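Section 4. Setting up rainfall and temperature logging at a new site

The steps below assume the Hamann logger has been charged and its clock set (Section 3). Allow a morning for a first site. The Undelcombe and Flernside stations were both set up this way and can be used for comparison once your own record is a season long.

4.1 Choosing the spot

1. Find open, level ground with short grass. The gauge should stand at least twice as far from any wall, hedge or tree as that object is tall.

2. Stay off paving, gravel and flat roofs. They warm the air above them and will push your afternoon readings up.

3. Write down the height above sea level. Flernside is at 554 feet. A value read from a printed map is good enough.

Note: A slope that faces the sun is acceptable if there is nothing else, but enter "S" in the exposure field so the record can be sorted later.

4.2 Mounting the sensors

4. Drive the post until it no longer rocks. Fix the radiation shield so that the sensor sits five feet above the grass.

5. Bolt the rain gauge to its own base plate, never to the same post. Wind moving the post will tip the bucket and log rain that did not fall.

6. Level the gauge in both directions with the bubble on the rim. Check it again after tightening the bolts.

7. Run the cable down the north side of the post and clip it every foot. Leave a drip loop below the logger box.

Caution: Do not open the logger box in the rain. The seal keeps water out only when all four screws are tight.

4.3 First readings

8. Press and hold LOG until the light turns green. Set the interval to 600 seconds unless your coordinator has asked for something else.

9. Tip the bucket by hand three times. The display should show three tips. Delete these before leaving, using CLEAR TEST.

10. Compare the air temperature with a hand thermometer held in shade. A gap of more than one degree means the shield is too close to a warm surface.

4.4 Uploading and gaps

11. Download the record once a month. Tuna, the upload program, accepts files with up to 3,000 lines. Split longer files at midnight on any date.

12. Leave missing readings blank. Do not type zero, and do not copy the value before the gap. A dry day and a day with no data look the same once a zero has been entered.

13. Four full years make 1,461 daily values. Trends should not be read from less than this, and even four years mostly shows you how one year differs from the next.

Note: If the station is moved, even by a few yards, close the old record and start a new one under a new name.
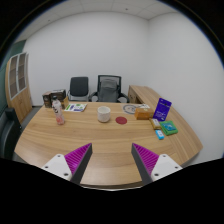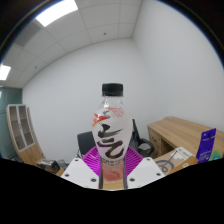
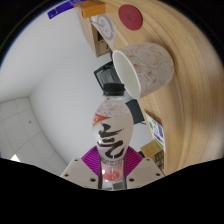
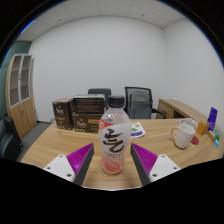
Hywel Lougher writes that step 12 should come with a warning for frost. His gauge froze over for part of a cold spell, the logger went on recording zero the whole time, and the melt came through in one afternoon as if it had been a heavy shower. He now blanks every reading from the first freeze until the funnel is clear, and puts the melt total in the comments column with the dates it probably covers.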